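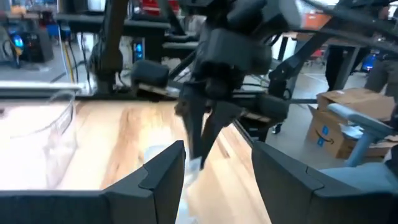
Fig. 1 - Material fino e translúcido na ponta da pinça, visto do outro braço.

Por Ursina Danzer
Agosto de 2025

Secção 3. Sacos, películas e outros materiais moles

Chegámos à parte do kit Branda de que mais gosto! Os plásticos finos dobram-se, colam-se à mesa e brilham com qualquer luz, e é com eles que se aprende a trabalhar a dois braços.

1. Ligue os dois braços e leve-os à posição de repouso.
2. Abra as pinças por completo no menu Ferramentas.
3. Pouse um saco vazio na zona onde os dois braços chegam sem esforço.
4. Escolha o perfil "Película". A força de fecho passa para 38.

CUIDADO: mantenha as mãos fora da mesa enquanto houver um braço em movimento.

Nota: os reflexos das lâmpadas no tampo confundem as câmaras. Se notar falhas, baixe a exposição para 164 antes de mexer noutra coisa qualquer.
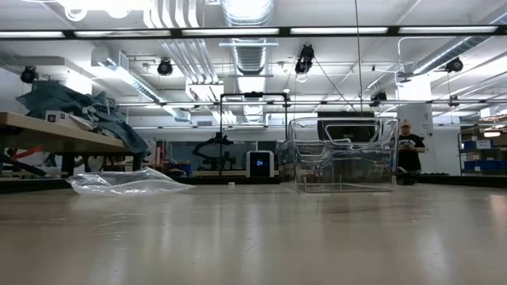 Khalil Kassab escreveu-nos que, na oficina dele, só conseguiu resultados estáveis depois de repetir a calibração com as luzes do teto acesas, tal como ficam durante o trabalho. Experimentámos e adotámos o conselho - é mesmo a melhor ordem.

5. Calibre as câmaras com a iluminação definitiva.
6. Aproxime primeiro o braço esquerdo, em modo lento, até tocar na borda do saco.
7. Traga o braço direito pelo lado oposto e pare quando encostar.
8. Feche as duas pinças ao mesmo tempo e suba devagar.
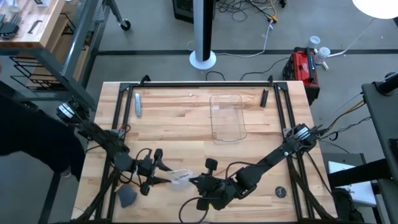

Fig. 2 - As duas pinças junto às bordas de uma bolsa transparente.

Nota: se o saco escorregar, repita os passos 6 a 8 com a pinça um pouco mais inclinada. O erro 227 significa que um dos braços chegou ao limite do curso; recue-o e continue.

Última atualização: versão 3 do manual

Comentários

Ignacio Lorente: O perfil "Película" também serve para luvas descartáveis? Com sacos está uma maravilha.

Flurina Sutter: Com luvas tive de baixar a força, Ignacio. Comece por aí.

Ursina Gruber: O passo 7 merecia um vídeo. Perdi uma tarde até perceber que fechava cedo demais.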